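Home | Stories | Archive | Submit | About

Print this page | E-mail this page

The Last Volume

March 18, 2025

The shop in Zindale closed at six, and by half past five I had read 32 pages of the last volume standing up. The owner didn't mind. She was taking the shelves down behind me and stacking the stock in boxes marked Bailly, after the firm that had bought it.

I had followed Bonance since I was eleven. It ran to 135 chapters and the artist stopped twice, once for his eyes and once without saying why. The hero is a ferryman who draws everyone he carries. In volume 8 he finds out that the people he draws forget him, and he carries on drawing.

My brother and I used to share the books. He read them first and I got them with the corners bent. When he moved out in November he left the whole set on my side of the room, with a note that said I could tell him how it ended.

"Are you buying that?" the owner said.

I paid her and went for the bus. It was raining, so I put the book inside my coat.

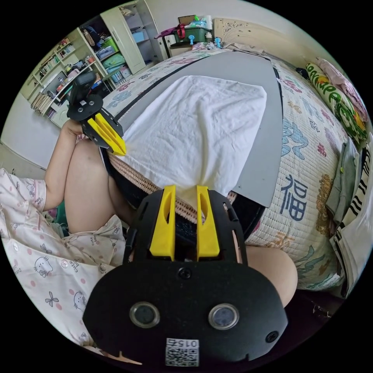
I had meant to save the ending for the weekend. I got as far as taking my shoes off. The book went on the bed while I hung up my coat, and then I sat down next to it and found my page. There was a white towel lying on the covers and I dried my hair with one end of it while I read. The ferryman reaches the far bank at Stosex and the ferry is empty. He sits down and tries to draw himself, and the next 2 pages are blank except for the borders.

I thought it was a printing fault. I looked through the rest and the ink was fine.

I rang my brother. He asked if I'd finished it and I said yes.

"Well?" he said.

I told him he'd have to come and get it. He said he was free after work, and asked if there was anything in for tea.

Print this page | E-mail this page

Previous story | Next story | Back to top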